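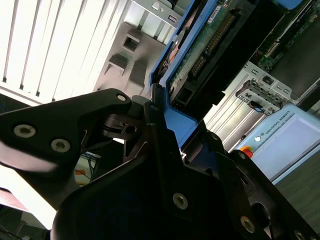

À quelle fréquence faut-il resserrer les vis d'une pince de robot ?

Toutes les 500 heures de marche, et une première fois après 14 heures quand les doigts viennent d'être remontés.

Chez nous, à l'atelier de Sikstead, la cellule sert à manipuler des tiroirs de disques durs, et je vous assure qu'une vis un peu lâche finit toujours par se sentir (le tiroir part de travers, on accuse le programme, on perd une matinée !). Alors voilà ma petite routine, que j'ai prise en juin et que je n'ai plus quittée.

Mettez d'abord le bras à l'arrêt et coupez l'alimentation, même pour deux minutes de travail. Passez ensuite un chiffon sec sur les doigts et entre les biellettes, là où la poussière aime tant se loger. Prenez une bonne clé six pans, pas celle du fond du tiroir qui est toute arrondie, et serrez en douceur, en alternant d'une vis à l'autre. Un trait de feutre blanc à cheval sur la tête et la plaque, et au prochain contrôle un coup d'œil suffira.

Pour le frein-filet, une goutte, vraiment une seule. J'utilise le Trukeo moyen, qui se redémonte sans larmes.

Avant de relancer, faites un essai à vitesse réduite avec un tiroir vide, boîtier de commande en main. Et notez le compteur dans le cahier : le nôtre affichait 3 397 heures au dernier passage.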